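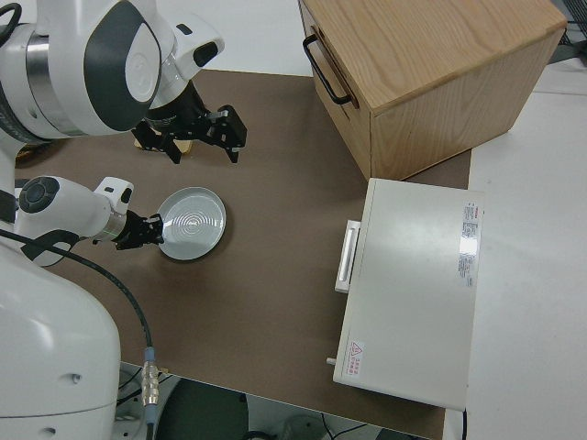

The arms take up most of the conversation when a lab plans a robot purchase, and then the tabletop gets bought in a hurry. Temitope Balogun, who handles equipment orders at Bretidari, now starts her budget from the table.

Her kitchen-task station has two arms working over one brown surface. The household goods on it had their own line: cabinet, toaster oven, dish rack, mug tree, plates. She set aside $3,480 for these and for spares, and spent almost $2,000 in the first order. The rest was held for breakage and for changes to the task list.

Plates go first, so she buys one pattern in quantity – 40 at a time, from a supplier who will keep it in stock. Grippers wear too, and the lead time on replacement fingers was 11 weeks when she last asked. 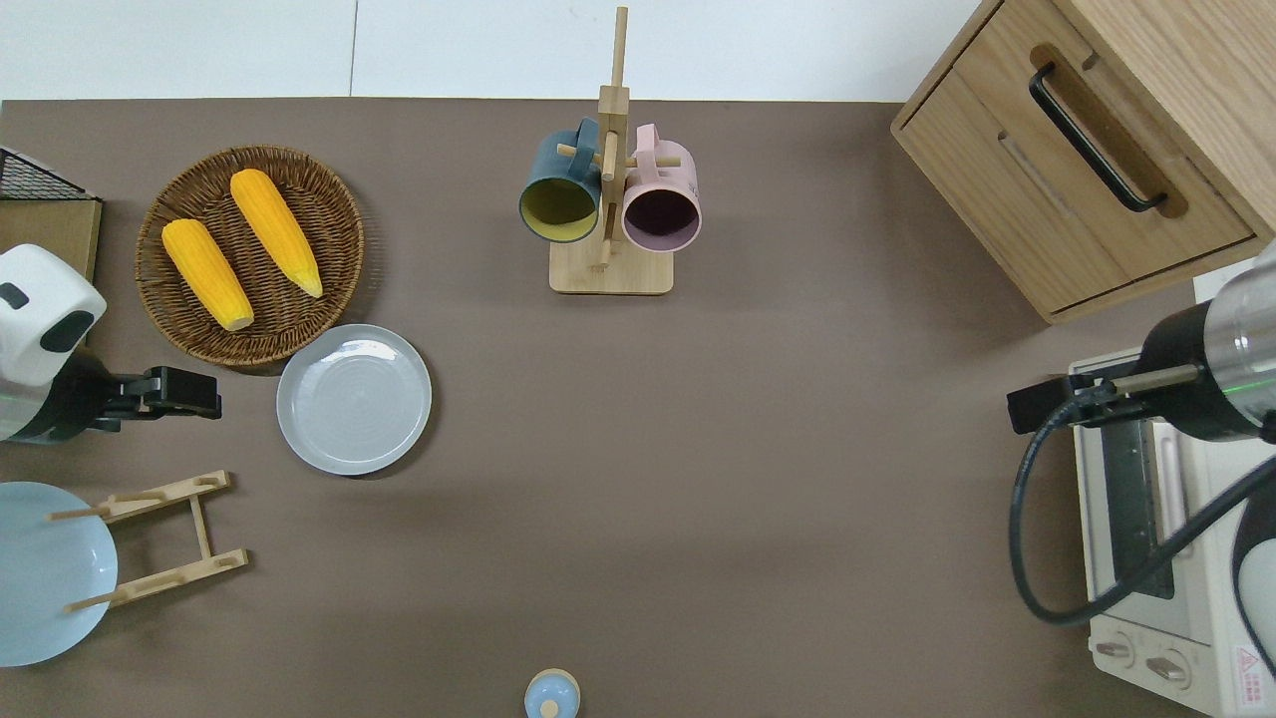
What to settle before you order

Measure reach with the props in place. Titilayo Adebisi, who plans the layouts, leaves the middle of the table clear and puts the larger items around the sides. Price cables and mounts separately. Ask for the service rate in writing.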